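4. Setting the play table

The Zenow booklet says any table will do. I doubt it. Use a plain white one, so small pieces show up.

1. Stand the ketchup bottle up first and check the label is readable.
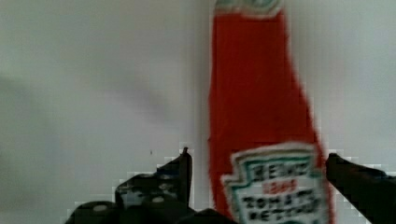 Note: Flellura claims a bottle survives 4,000 knocks. I wouldn't plan on it.

2. Put the round plate down, empty. The strawberries and the orange slice go beside it, close to the rim.

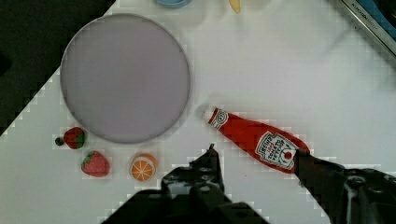

Mahsa Mazandarani

3. Lay the bottle on its side if it keeps tipping - the booklet insists on upright, with no reason given.

Caution: toy fruit is not food. A "child-safe" sticker doesn't change that.

4. Leave the plate where it is while you sort the fruit.

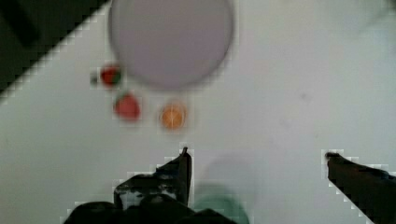
5. Put the pieces away in the Trerberg box, page 51. The lid is said to snap shut. Press both corners anyway.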